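Last updated: April 2025
Reading time: 3 minutes

The Bear Tin

My aunt Irena kept everything in tins. Buttons, stamps, the little rubber feet that fall off furniture, three keys to an apartment in Lalitz that got torn down before I was born. So when she died in February and left me "the box with the bear" (that was the whole line in the will, in her handwriting, no further instructions!) I figured I was getting buttons.

My cousin Oliwia Wilczyńska got the car. I want that noted.

I went over on a gray morning with two rolls of tape and 200 feet of bubble wrap, which was way too much, and I started in the kitchen because the kitchen had the coffee. I found tea tins, cookie tins, a tin with a windmill on it that was full of other, smaller tins. I found a box with a fox and a box with some kind of badger. No bear. I checked the hall closet and the bathroom cabinet and the drawer under the oven where she kept the good envelopes. Then I sat down on the floor and called Oliwia and accused her, pretty calmly I thought, of having my bear.

She didn't have my bear. She did have a very clear memory of it, though, clearer than mine. I remembered brown, and maybe a hat. She remembered a scarf, and that it was striped, and that the bear had its eyes closed as if it was smelling soup. We argued for a while and then she went quiet and I could hear her thumbing through her phone.

"Sending you something," she said.

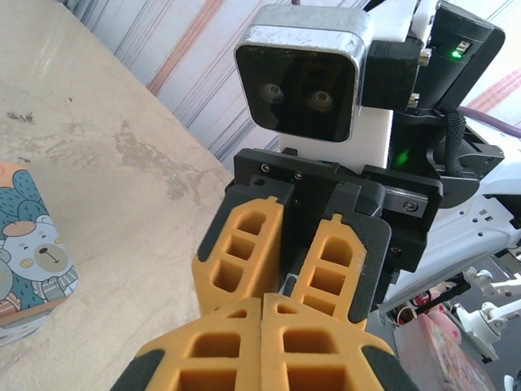 Oh, it's the winter one, Oliwia said in my ear, before I'd even gotten it open all the way, look at the cheek on it, she used to let us touch the cheek if we'd washed our hands. And I did remember that. I remembered the cheek exactly, that orangey yellow, and the gray stripes under the chin, and the round teal leaves that I used to think were clouds. I'd forgotten there was a second fellow beside the bear, the one with the yellow cheek of his own. How do you forget a whole second fellow?

"So where is it?" I said.

"I don't know where yours is. It's the same design, that's all I'm telling you."

"What did she keep in it?"

Long pause. "I always thought you knew."

Well, I didn't. We went through the possibilities while I wrapped soup bowls with the phone on my shoulder. Oliwia's theory was money. Irena had worked for Stalmont her entire life, in payroll, and had opinions about banks. My theory was letters, on account of a man named Atallah who sent her a calendar every Christmas and whose name you did not bring up at dinner. We bet 100 dollars on it, then bumped it to 300 because we were both being stupid and sad.

I found it a little after lunch. It was on top of the wardrobe in her bedroom, pushed back behind the spare blanket, and I only got to it by standing on a stepladder I wouldn't recommend to anyone. It was dusty and lighter than I expected. I carried it to the bed and wiped the lid off with my sleeve, and then I washed my hands (I really did, I walked all the way back to the kitchen) and touched the cheek.

No money. No letters. There was a folded leaflet for Ernura hand cream, a length of ribbon, and a small bright thing at the bottom wrapped in a paper napkin.

I called Oliwia back. She made me describe it and I did a terrible job. Patches, I said. Orange, blue, some white. It fits in my hand. She said that could be anything, and then she said wait, wait, and I had to hold on while she went digging through her phone again, breathing hard like she was running up stairs. 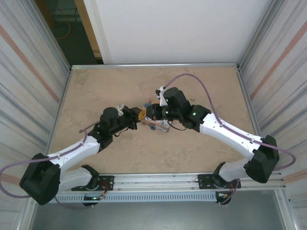
Orange, blue and white, in the middle of the table.

"Like that?" she said.

"Kind of like that. Mine's squashed."

"Squashed how?"

"Like somebody sat on it in 3 different places."

She started laughing then, and I did too, because we both knew who had sat on it. I was five. I'd cried so hard that Irena told me it had gone away to get better, and I'd believed her, and I'd never asked about it again.

We called the bet a draw. Oliwia wants the ribbon. I told her she could have the ribbon when I get to drive the car, and she's thinking it over.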